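Re: Olus dryer cuts out after a few minutes

On the Olus list, in June, it was written:
> My Olus runs for three minutes on high and then shuts off. It comes back
> after a rest. Same outlet, same setting every time. A Kincaid dryer on
> that outlet runs fine. Is the motor going?

I doubt it. A motor on its way out usually changes pitch or smells before it quits. A dryer that stops on high and restarts after a rest is most often tripping its thermal cutoff, and the usual cause is poor airflow through the rear filter.

The Olus has a fine mesh behind the rear cap. Hair spray and lint form a film on it that is hard to see from outside. Mine had 292 hours on it when I first took the cap off, and the mesh was close to solid.
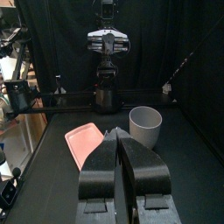 Can the mesh be washed in the sink?

Only after it is off the dryer. Use warm water and a drop of shampoo, brush from the inside out, and leave it to dry overnight. The handle and cord stay away from the water.

Steps for the rear cap:

1. Unplug the dryer and let it cool for 20 minutes.

2. Turn the cap to the left until it stops, then pull straight back. Do not pry at the rim – the tabs are thin and Viltovo sells the cap only as a set with the nozzle.

3. Lift out the mesh and wash it. Wipe the grille under it with a dry cloth.
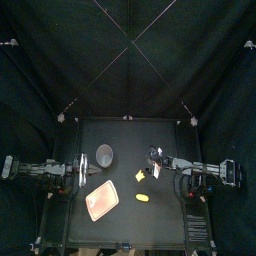

4. Refit the mesh with the smooth side out, turn the cap to the right, and run the dryer on low for a minute before trying high.

If it still cuts out with a clean mesh, stop using it and have the cutoff and heater checked. Do not bypass the cutoff.

On the other question from that thread, the Plamudier diffuser does fit the Olus, but it restricts flow. I use it on low only. The 1,000 watt setting is enough for that anyway.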